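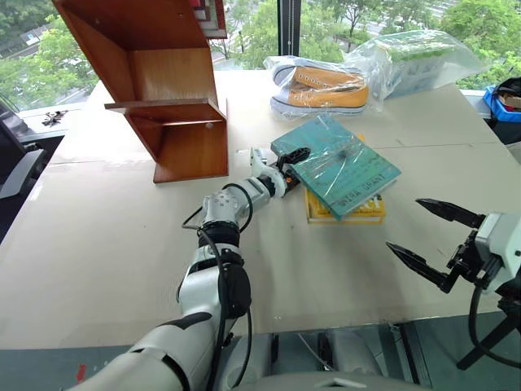 Wednesday, evening

Started on the books at 8:40. The Trelthorpe boxes came up in the elevator yesterday and the inventory sheet lists 168 volumes, all from the reading room, to be sleeved or wrapped before they go back on a shelf. Junhao printed the sheet in a type size suited to ants.

Wrapping method, third revision. Clear film cut to book height plus two finger widths, one fold at the spine, seam on the back cover. Heat seal was dropped last week after it curled two paperbacks. Tape on film only, never on board or cloth. The glare off the film is a nuisance when reading titles, so from now on I copy the title to the sheet first and wrap second. Should have been the order from the start.

The teal one with NIRA GRANT on the cover is wrapped. It is on top of the yellow one for now. Neither has a location code yet. Hipólito Paredes wants color to play no part in shelving and I agree with him, though it would be quicker.

Shelf unit: the reddish-brown veneer is in fair shape. Measured the clear opening at 740 mm wide and 357 mm high, which takes all the standard formats upright and none of the atlases. Atlases will lie flat in the Montecinos cabinet if the runners hold. One runner is bent. Ordered a pair from Clavelov, no delivery date given.

Non-book items are bagged individually in clear plastic. The orange-yellow sneaker is one of them, canvas upper, white sole, laces left in. The white and green piece went in its own bag as well. Both stay at the back of the big table until I have labels. The label stock we have is the removable kind and it removes itself.

The blue bin by the window is not sorted. I will do it last.

Light was good until 4, then the sun moved off the trees and the table went gray. Noted for planning: title copying in the morning, wrapping in the afternoon, when reading matters less.

Count at close: 113 entered on the sheet, fewer wrapped. Film is running down faster than I calculated because of the two-finger allowance. One finger may be enough on anything thinner than a thumb. Will test on the Drutden pamphlets, which are duplicates.

Left shoulder sore from leaning across the table. Junhao Han has the step stool again. Ask for it back before the upper shelf.

Soup, then an hour with the runner catalog. Bed by 11.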